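Give the home robot a dull job and leave it there

Treasa Scanlon, Oltard workshop notes, November
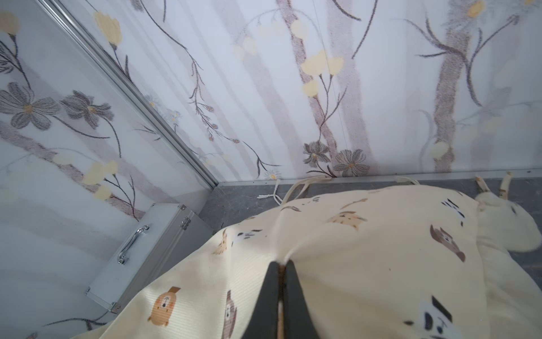

Why cloth first

Most people who build an arm at home start with blocks. I did too, and I now think it was a waste of a winter. A block has one shape. A fabric cover with ties on it has a new shape every time you put it down, and that is what a house is full of.

My practice piece is a cream cover printed with bears and owls. The job is to pinch it, lift it and let go in the right place. Two plain fingers are enough. Yusri Setiawan, who shares the bench on Tuesday evenings, wants a hand with 5 fingers, and we have argued over it more than once. I say the extra joints would only give us more to mend.

What it costs in time

I have logged 2,053 attempts. The first 2,000 taught me mostly about grip height: too high and the fingers close on air, too low and they press into the filling. Ties are still the worst part. I don't have a good answer for them.

Where I disagree with the club

The Masotville group changes task every month so that members stay interested. I would rather they stuck with one cover until they were sick of it. Wanpen Ruangrit has kept to pillowcases since spring, and her notes are the only ones I go back to.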